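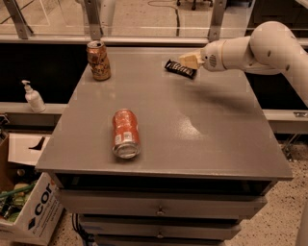 By Marian Tossell

Invoice redirection fraud

Invoice redirection fraud, also called payment diversion or mandate fraud, is a kind of deception in which a person or firm that really does owe money is persuaded to send it to the wrong bank account. The bill is usually genuine, and so is the work it was raised for. The only thing that has changed is the sort code and account number at the foot of the page, and it is surprising how much trouble those few digits can cause to people who have done their honest best to pay on time.

It belongs to the same family as phishing, and many cases begin with it, but the two are best kept apart. Phishing is after a password or some other secret. Invoice redirection is after one payment, or perhaps a short run of them, and the secret (if one was ever stolen) is just the way in.

How it works

Most cases start with a mailbox. The fraudster gets into the email account of a supplier or a customer, often with a password that was used elsewhere and leaked years before, and then does very little for a while except read. Old messages show who pays whom, how the bills are laid out, which jobs are nearly finished and even how the two sides like to say good morning. A forwarding rule may be set up quietly in the account settings, so that copies carry on arriving after the password is changed.

When a large bill is due, a message goes out saying that the supplier has moved to a new bank. It may come from the real account, or from a web address that differs by a single letter from the true one – an "rn" standing in for an "m" is an old favourite. The customer pays, and the money is moved on again, sometimes within the hour, through accounts held by other people known as money mules. Some mules know perfectly well what they are doing, while others believe they have found a nice little job working from home.

Nothing about this calls for great technical skill. There are versions that involve no computer at all, only a letter on copied headed paper and a friendly telephone call to the accounts office.

The Praltcombe case

A case often used in training for small firms took place in Praltcombe, where a joinery workshop trading as Handville was owed money by Skellico, a shopfitting company it had supplied for 15 years. In March a message reached Skellico giving new bank details for Handville, and over the following weeks 186 small invoices were settled to the new account. The largest was for £2,643 and the one that brought the matter to light was for £1,046, which Handville had chased by telephone after two polite reminders went unanswered. The reminders had been caught by a rule in Skellico's own mailbox and moved to a folder that no one ever opened.

Both firms went through the messages together and, to the credit of everybody involved, they still trade with one another. Part of the money was returned by the receiving bank. The remainder was shared between the two by agreement, so the awkward question of who should bear the loss was never put to a court.

The law

In England and Wales the conduct will usually amount to fraud by false representation under the Fraud Act 2006, and breaking into the mailbox is a separate matter under the Computer Misuse Act 1990. Those who pass the money along may be dealt with under the Proceeds of Crime Act 2002. Between the payer and the supplier things are less tidy, and a good deal may turn on what the contract says and whose mailbox was entered.

Prevention

The usual advice is to ring the supplier on a number already held, never one taken from the message, before any change of bank details is accepted. Two-step sign-in on email accounts helps a great deal, as does looking through the forwarding rules now and again. Anyone who thinks a payment has gone astray should telephone their bank at once and leave the emails where they are, as deleting them can make the later enquiry much harder.

See also: Advance fee fraud; Money mule; Phishing

Last edited May 15, 2024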